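Hovora Resettlement Fund
Progress report on the Porisow Street flats, second period
Prepared by Valbona Petkov, Tuesday, July 17, 2018
For: Costel Vasić, grants

You asked for a plain account of where the money has gone and whether I think the flats will be ready. I will take the second question first. I think most of them will be ready by October, and I don't think the one on the ground floor will, whatever the programme from Delić says. I have read that programme several times. It allows the plasterer no time at all between finishing one flat and starting the next, and it assumes every delivery comes on the day it was promised. We have not had a delivery like that yet.

Work done since the last report

The two upper flats have been rewired and signed off. Floors are down in both, and the bathrooms work, though the shower in the rear flat runs weak and I have asked Delić to come back to it. They say the pressure is within the normal range. I stood in it with my sleeve rolled up and I would not want to wash a child's hair under it. I have held back that part of the invoice.

Painting is finished upstairs apart from the stairwell, which was taken off the quote without anyone telling us and has now been put back on at a price I am still arguing over. Spyros Petek has offered to find a second painter. I would sooner wait a fortnight than pay twice for the same walls, but if your office prefers speed I need to be told.

Windows have been replaced where the survey asked for it. The survey also asked for vents in the kitchens. These were fitted in the upper flats and forgotten downstairs, and the wall will have to be opened for them.

Furniture and donated goods

The last report, written before I took over, said that furnishing was "substantially complete". I don't know what that sentence was based on. Beds and mattresses for the upper flats are in and made up. Tables have come, with fewer chairs than tables. Wardrobes are flat in their boxes on the landing, and Fatos Stoyanova has put her name down to assemble them, with her brother if he is free.

The Clotulico clothing collection brought in a good deal more than we asked for, and much of it is no use to the families. We have no storage worth the name, so bags are sitting on whatever surface will hold them. I would like the appeal closed until there are rails and cupboards. I know the appeal was popular. Sorting it has cost us more hours than the clothes are worth, and I have yet to see the figures that show otherwise.

Kitchens

Cookers are installed upstairs. The sinks are in, and one tap drips. The worktops were cut wrong the first time and Delić has replaced them without charge, which I record because I have been hard on them elsewhere.

Ground-floor flat
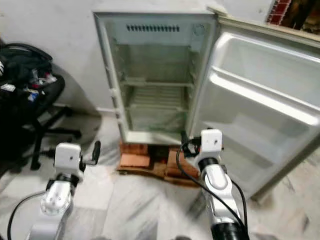

Gorazd Georgiou and I went round the ground-floor flat together, and we disagree about it. He calls it nearly there. The marble tile is down, I grant him, and it will outlast all of us. But there is a gap in the wall high up with the brickwork showing through, and I can't see how that gets the same tick on the schedule as a finished room. The fridge was entered as "supplied and fitted". It is a small white one, propped on loose-laid bricks over a board, and the bricks are not level. The shelves are in it, and the inside wants a proper scrub before anybody puts milk in there. I have changed the entry to "supplied". The office chair with the bags heaped on it is to be cleared before the plasterer comes, and a proper stand for the fridge should be ordered with the next batch of fittings. Gorazd thinks the bricks will do if they are reset. I don't, with small children expected in that flat.

We also could not agree on whether the fridge should be kept at all. It is small for a family. I suggest we run it for a full day, check that it holds its temperature, and use it in the single person's flat if it does.

Money

Two payments are outstanding to Delić, both held by me for the reasons given. Small purchases for this period came to 267, all receipted except for 98 spent on door furniture, where the shop gave a handwritten slip. I have attached the slip. If it isn't acceptable, please say so now and not at the year end.

There is no overspend yet. I expect one on the ground floor once the vents and the wall have been priced together, and I would ask you not to release the contingency to anything else until that price has come in.

What I need from you

A decision on the stairwell painting.
Agreement to pause the clothing appeal.
A yes or no on moving the first family in upstairs while work carries on below. Spyros is in favour. I am doubtful about the dust and the noise, and more so about the front door, which the builders leave on the latch all day. If the answer is yes, I want a second lock fitted first and the contractor told in writing.

Gorazd will send his own note on the ground floor, and you should read it alongside mine. The electrician's certificates are with Fatos and will follow by post.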